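Chapter 4

Small Things: Trays, Dishes, and the Drop Zone

In this chapter
Why small things get lost
The first sort
Choosing a tray
Beads, chains, and watches
Setting up a drop zone at home

Key words: drop zone, first sort, parking spot, strand, tangle

Think of the last thing you hunted for. Chances are good that it fit in your hand! Big objects are easy to keep track of — I have never met a person who misplaced a sofa — but an earring, a ring, a watch, or a single bead can vanish between the bathroom and the bedroom. Chapter 3 dealt with shelves and closets, where the trouble is mostly space. Now we get to the part of home organizing I love best, the little stuff, where the trouble is mostly habit.

Small personal things have a odd life. They leave the house with us in the morning, they come back at night, and then they come off in a hurry wherever we happen to be standing. A watch goes on the kitchen counter. A bracelet goes on the edge of the sink. A week later there are four or five of these resting places, and a couple of them are under the mail.

Meinir Yorath, who taught the evening class this book grew out of, used to start every September by asking her students to empty one jewelry drawer onto a table. She gave them 40 minutes and a tray. People groaned, and then they got completely absorbed (I was one of them, and I missed my bus). She called it the first sort, and we will use her name for it throughout the chapter.

The first sort is simple. Spread a cloth over a table so that nothing rolls or gets scratched. Tip everything out to one side. Then pick up one thing at a time and move it into the tray if you wear it now, today, in your present life. Leave the rest in the heap until the tray is done. Don't untangle yet! Untangling is slow, pleasant work, and it will eat your whole evening if you let it in too early.

A deep tray with a rim is ideal for this. The walls stop beads from wandering off, and a bright color makes dark pieces easy to spot. An orange plastic tray with a watch, a bracelet of dark brown beads, and one white pearl in it is a cheerful sight, with the necklaces still in their tangle on the cloth next to it.

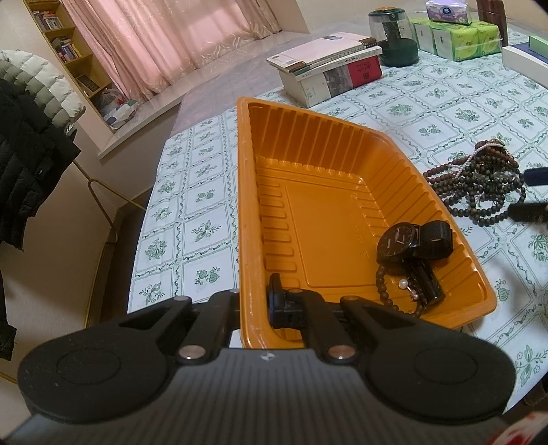
Why sort into a tray first when the drawer is right there?
A tray lets you see everything at once and move it around freely before you commit to a place for it. Once things are in a drawer, most of us stop looking at them.

4.1 Like with like, up to a point

Most organizing advice tells you to group like with like: rings with rings, watches with watches. That works nicely in a shop. At home I'd rather you grouped by when you reach for a thing. If you always put on the same watch and the same beads before work, they belong together, even though one tells time and the other doesn't.

Loose parts need a category of their own. A pearl with no string, a charm with no chain, an earring back — put these in a small lidded jar and write "parts" on it. In the Gindness apartment, our case study for this chapter, the parts jar had been a sugar bowl for years, and it worked beautifully.

4.2 Strands and tangles

Beaded necklaces tangle when they are stored in a heap and then stirred, and every search through the heap is a stir. Store each strand alone, either hung from a hook or laid flat in its own section. To free a tangle, lay it on the cloth and loosen it from the outside with your fingertips. Never pull on an end. Work on the loosest strand first, and fasten its clasp again as soon as it is out.

4.3 The drop zone

A drop zone is the one spot where pocket and wrist things land when you come home. It needs an open dish or tray, close to the place where you naturally stop walking. Leave it half empty. A full dish soon becomes a heap, and you know what happens to heaps.

Try it yourself

For one full day, notice every place you set down something smaller than your palm. Write each one in your notebook, with the time of day. Then choose 2 of those places to keep as parking spots, and bring your list to the work in section 4.4, where we will draw a floor plan and find the best corner for your tray.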